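Jaststead Mesh Desk Cup, Black
Sold by Teder Office & Bench. Product no. 1725. 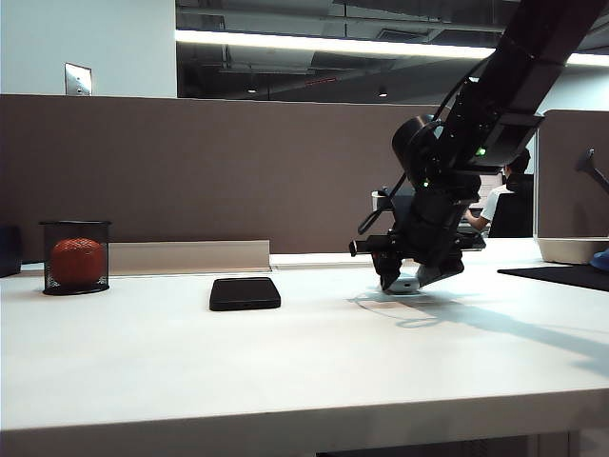

A round mesh cup for a white desk, or any other colour of desk you've been talked into. It holds pens. It will also hold a ruler, scissors, three dead markers and the Allen key from a bookcase you no longer own, but we sell it as a pen cup and our conscience is clear.

The wire mesh sides let you see what's inside, so you can find the good pen before your colleague does. Solid rim at the top, solid ring at the base. Black all over. We've been asked for it in rose gold on several occasions and the answer is still black.

Why we stock it

Kathleen Brennan, who does our buying, went through a great many pen cups last winter. Some were ceramic and chipped if you looked at them. One was bamboo and smelled like a sauna. The Jaststead stayed on her desk for the whole of the trial and is there now, full of our competitors' promotional pens.

It's light enough to shift with one finger and doesn't mind being knocked over, though the contents might. If your desk wobbles, put a few coins in the bottom. That's not an official recommendation - Wilmer in the warehouse does it and he's never spilled a pencil.

What it suits

Standard pens and pencils stand up in it properly and don't flop out over the side like wilted celery. Full-length scissors are fine, handles up. Short golf pencils disappear to the bottom and stay there. Paper clips go in a dish. People will put them in the cup anyway, and then email us.

It also does a decent job on a workbench for brushes, small files and screwdrivers. Don't use it for anything that drips, for reasons the mesh should make plain. We had one come back with candle wax in it. No refund was given, but we did talk about it for most of August.

Looking after it

Dust collects in the mesh. A dry paintbrush gets it out, or a rinse under the tap if it's got properly grubby. Dry it straight away with a tea towel. Skip the dishwasher. The finish will put up with ordinary desk life but it isn't fond of bleach, and neither are we.

Goes with

Baran letter tray, black mesh, product no. 1581. Same look, and the two blacks match, which took longer to arrange than you'd think.
Cerska desk divider, brown, product no. 1948. For shared tables and people who hum.
Baran drawer insert, product no. 1934. For the things you should have thrown out instead.

Ordering

Sold singly. Orders in before noon leave us the same day, unless Wilmer Condori is on leave, in which case they leave us when someone finds the tape gun. Returns are accepted within 30 days if the cup is clean, empty and recognizably a cup. Schools and offices wanting a full carton should write to Kathleen for a price. Please tell her how many desks you have, as "heaps" is hard to quote on.

Pens not included. Phones don't go in it either, though one customer reports hers fits and that she now misses every call.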